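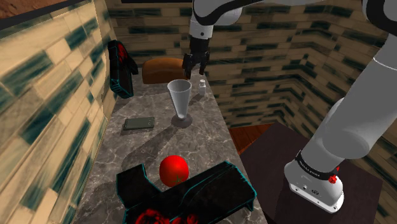

Figure 7. Kitchen counter layout in the simulator, arm in the start position with the gripper open.

Section 4: Your first counter-clearing run

This is the section most people skip ahead to, and I can't blame you! By now you have Bollov installed and the arm answers to the jog keys. Next you get to ask the big question – can it tidy a kitchen counter yet? Sometimes, yes. A single firm object with open space on every side goes very well. A full counter is still hard, and you will learn more from the misses than from the clean runs.

Everything in this section happens in simulation. Do not connect a real arm until you have finished Section 12.

Before you start

You need the Girnoreck counter pack, the default two-finger gripper and a saved home pose. If you changed the base position in Section 3, put it back. The grasp settings below assume the base is on its stand to the right of the counter.

Set up the counter

1. Open Bollov and choose New Session, then Kitchen, then Stone Counter.

2. Load the layout called Mixed Small Items. Your counter should match Figure 7. If the tomato is missing, the pack did not unpack fully; load it again.

3. Press Home. The arm swings up and over and the gripper points down above the far part of the counter.

4. Check that the gripper is open and holding nothing. If it is closed, press G once.

5. Turn shadows on. The long one across the stone can fool the object finder, and it is much better to see that now than to wonder about it later.

Note: The two black shapes with teal edges belong to the layout. Leave them where they are. The nearer one makes the tomato a much more interesting pick.

Run the easy pick first

6. In the Task box, type "pick up the small white bottle" and press Plan.

7. Watch the preview path all the way through before you press Go. The bottle stands close to the right edge of the counter, so look for a path that nudges it sideways.

8. Press Go. A good run ends with the bottle lifted clear of the stone and the message HELD in the status bar.

9. Press Reset Layout.

Caution: Always reset between picks. A bottle that has moved even slightly will throw off your comparison.

Now the fun ones

10. Repeat steps 6 to 9 for the tomato. It sits right behind the black shape in the foreground, so one finger has to come down in a tight spot. Start with the grip force at 12 and only raise it if the tomato slips.

11. Repeat for the tall glass. The body tapers down to a narrow bottom, and a grip placed too low tends to tip it. Set the approach to From Above, Rim Offset On. Clear objects are also tough for the depth view, so expect NO TARGET now and then. Press Plan again.

12. Leave the phone for last. It lies flat, and two fingers coming straight down have very little to hold. Stella Kashindye on our test team ran it 31 times with the stock settings and got 4 lifts, and we cheered for every one of them.

Note: If you find phone settings that do better, please send them in! Kasun Gamage collects them for the Mornwood settings library, and good ones go out with the next update.

Reading your results

The Results tab lists each try as HELD, SLIPPED, TIPPED or NO TARGET. SLIPPED usually means the force is too low or the fingers met the object off center. TIPPED nearly always points to grip height. Change one setting at a time and run the same pick again.

Caution: A HELD result in the simulator is no promise for a real counter. Real glass breaks and real tomatoes squash – keep fragile items away from the arm until you have passed the soft-object checks in Section 12.

To save your session, choose File, then Save Run. The next section covers placing objects in a bin.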